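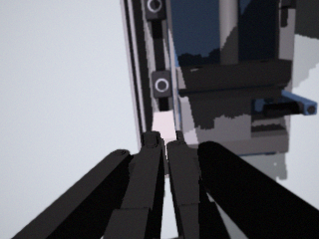 Stop tuning the policy. Look at the scene file first.

I say this every few months and people nod and then go back to sweeping learning rates. Fine. Saying it again, on a Saturday, with cold coffee.

We spent 5 weeks on a grasp policy in Limer. Wrist view, simulated, the usual. Success rate sat flat. Sibusiso Mathebula tried a bigger encoder, then a smaller one, then a new reward. Nothing moved. Then he opened the collision meshes and found 2 of the finger links had convex hulls so fat that the fingers were touching stuff they were nowhere near. The policy had learned to be scared of air. Sensible policy, really.

One mesh fix. 320 episodes later it was fine.

So my gripe is with tooling, not learning. Our simulators draw one world and compute another, and the default viewer shows you the pretty one. Why is the collision overlay off by default? Why is it three menus down? Stato at least puts it on a hotkey. Jokeck makes you edit a config and restart, wich means no one does it.

And logging. I have 1128 runs on disk with loss curves for every one and contact forces for none. We log what's easy to plot. I'm as guilty as anybody.

Some will say randomize everything and the mesh errors wash out. They don't. Randomizing friction around a wrong shape gives you many versions of the wrong shape. Colour jitter won't help either.

What I'd want - contact points drawn on the camera view, always on, ugly as you like. A warning when hull and visual mesh disagree by more than a set margin. Biswas had a script for the second one, half finished, worked ok on simple parts. Somebody should pick it up. Might be me, if April's quiet.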